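Ticket 3902
Product: Joren Gel Imaging Suite, version 4.8
Site: Tovton protein lab
Status: Resolved, awaiting confirmation
Category: Densitometry / band quantification

Reported problem

Band volumes from Coomassie-stained gels come out lower than expected in the outer lanes. The loading control is even by eye, but lane 1 and the last lane read 23 per cent below the middle lanes. The fault began after the April update. Gels are cast and run on a Bettencourt mini tank and scanned on the Brosik flatbed in transmission mode.

Checks made by site before contact

Lamp warm-up extended. No change.
Gel turned end to end and rescanned. The low readings stayed at the edges of the scan and did not follow the lanes.
Same file opened on a second workstation. Same values.

First response

The second check rules out loading and transfer of sample. If the readings stay with the scanner bed, the cause is either uneven illumination or a flat-field file that is missing or out of date. Please send the raw scan, not the exported TIFF — the export applies gamma and can't be used for this. 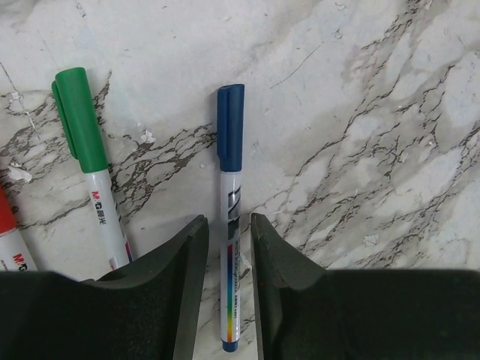 Raw scan received separately. The header shows flat-field correction set to "none". The update moves calibration files to a new folder and does not carry over the path in existing user profiles. The software then falls back to no correction without showing a warning. This has been logged as a separate defect.

Steps given to site

Close the imaging suite.
Copy the calibration file from the old Profiles folder to Calibration\Flatfield.
Reopen, go to Settings, Scanner, Correction, and select the file by hand.
Scan with the bed empty and check that the background profile is level.
Rescan one affected gel and requantify with rolling-ball background, radius unchanged.

Update, May 10, 2026

Site reports a level background profile. Outer lanes now read within four per cent of the middle lanes on the same gel. Eight older scans still need correcting. These can be reprocessed from raw using Batch, Apply Correction — there is no need to rerun the gels. Exported TIFFs without a matching raw file can't be recovered this way.

Ticket to be closed once the batch has been run. Defect report remains open.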